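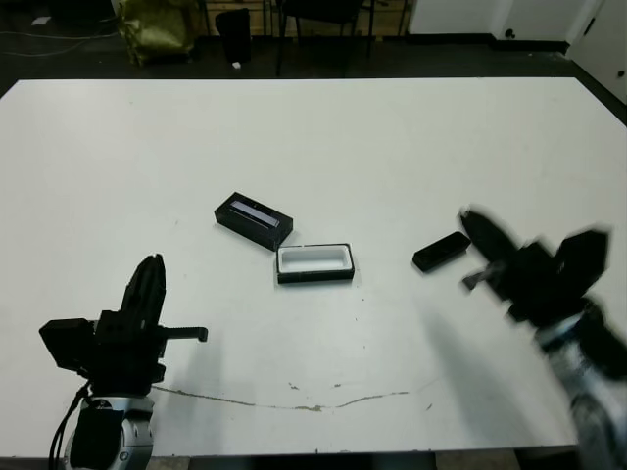 4.2 Box repacking on the two-arm cell

The second task family in the Ugwu set covers small product boxes with separate lids. An episode of the full task asks the policy to put the device into the recess of the foam insert, bring the lid over the base, align the two and press the lid down. Either arm may act first. We kept the grippers unchanged from Section 4.1 and used the same head camera view for all methods, together with joint positions from both arms.

Training data consists of 1692 teleoperated episodes, recorded by three operators over the course of May. Each episode was split by hand into segments at the points where a gripper closed on a part or released it. Segments in which an operator corrected a failed grasp were kept, and we mark them with a separate flag so that they can be weighted during training. The last episodes were added on 12/3/21, after the action logger had been changed to store commanded and measured positions side by side. All results in this section use measured positions.

We compare three policies. Briltico is the single-arm baseline, run twice with independent weights, one copy per arm. Hikidier is a joint policy that predicts both arms from one shared image encoder. Hellinum, our method, uses the same encoder but adds a short term that predicts which arm should hold still over the next 30 control steps. The held arm still receives position commands at every step - it is not locked - but its target is taken from the last predicted pose.

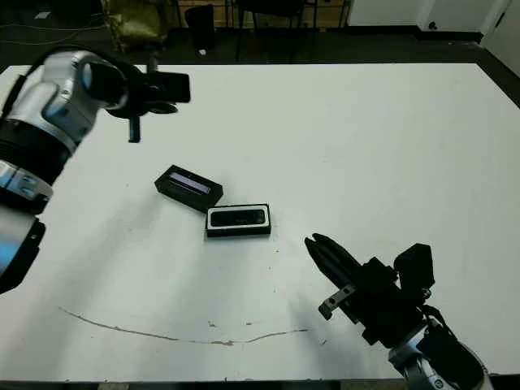

Start poses of the parts were drawn from a fixed list, and each method was given the same list in the same order. The base was always placed with its open side up. Lid angle relative to the base was varied freely, and the lid was allowed to touch the base at a corner, a case that was rare in the training data. Between trials the arms returned to a common rest pose and the operator reset the parts by hand. The table surface was not cleaned or replaced during the evaluation, and the lighting was left as it was.

Figure 3. Two-arm cell used for the box tasks, head camera view. Both grippers are parallel two-finger units. The lid, base and device are treated as separate parts in the full task.

A trial was counted as a success if the lid was seated on all four sides with the device inside at the end of the time limit. Partial seating was scored as a failure, including cases in which a further press would likely have closed the box.

Hellinum seated the lid more often than either comparison method. The difference was largest for lids placed at a steep angle to the base. In these trials Hikidier tended to move both arms toward the lid at once, and the second gripper pushed the base away before the first had closed. The paired Briltico policies showed the same fault more often, as expected for two controllers that share no state. With the lid already parallel to the base, all three methods performed at a similar level and we draw no ranking from those trials.

The remaining failures of Hellinum fall into 2 groups. In the first, the fingers closed above the lid edge and slid off without lifting it. The parts are black and so are the fingers, and the encoder appears to place the fingertip poorly when it overlaps a part in the image. In the second, the hold term switched arms during the final press and the lid shifted sideways. Raising the weight on correction segments reduced the first group but had no clear effect on the second. Section 4.3 repeats the comparison with the hold term fixed by hand for the whole press phase.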